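PRESS RELEASE – for immediate use

2024-02-04

Dromach winter craft fair back in December, stall bookings now open

Bookings open today for the Dromach winter craft fair. 45 stalls this year, up from 41. Tables, lighting and one socket each included in the price. Hot food outside as before, Yeom doing the noodles.

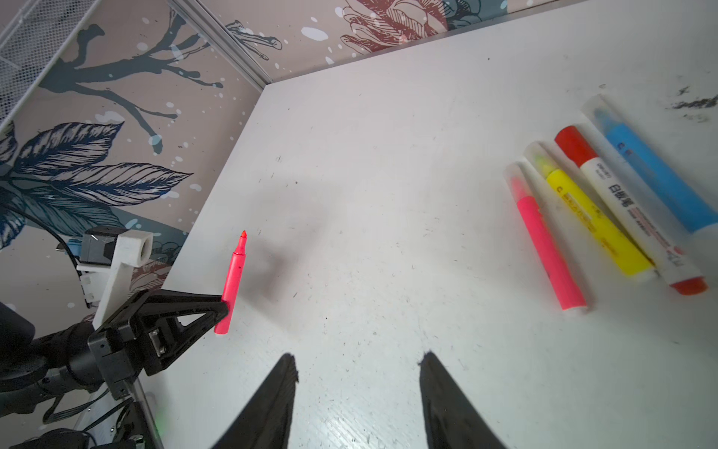 Pink marker, cap off.

Last fair brought 1467 people through the doors, best yet. Organiser Yuzhen Fan: "We ran out of change by lunch. Want more makers from the villages this time, and more things under a fiver."

Card and paper goods get their own room – long asked for. Sirkik is paying for the room hire. Stallholders there set up the evening before, everone else from 7am.
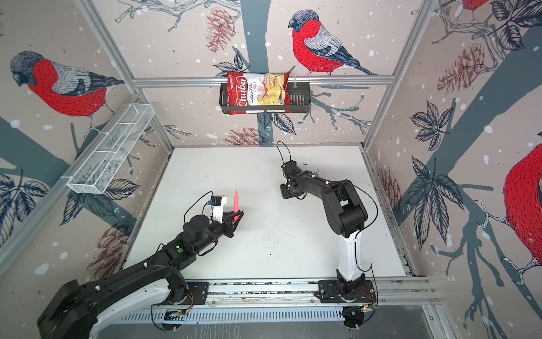
Red bag of cassava chips in the wire basket, bullfinch wallpaper behind.

Childrens lino printing runs twice, led by Blažena Tichý of Flukineck print studio. Up to 2 children per adult please. Aprons provided, old clothes still a good idea.

Parking in the lower field only. Bus stops at the gate.

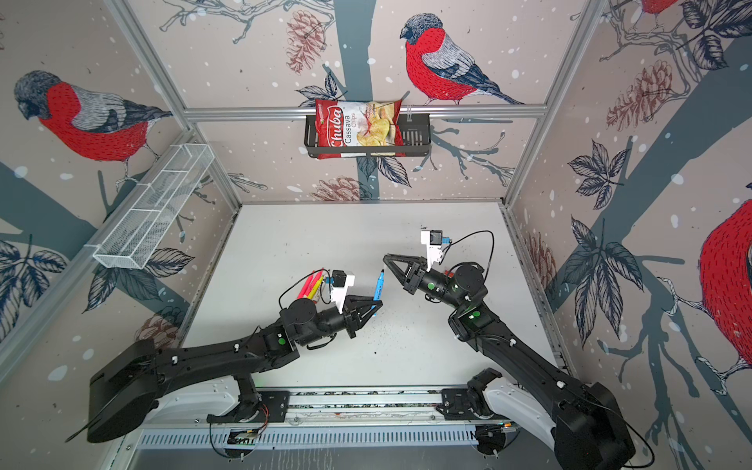 Bullfinches, branches and pine cones on the walls.

Stall forms from the Dromach office or by post. Deposit with the form, balance a month before. No refunds after that but you can pass your stall on, just let us know teh name.

ENDS

Press contact: Yuzhen Fan, Dromach office. Interviews by phone, mornings best.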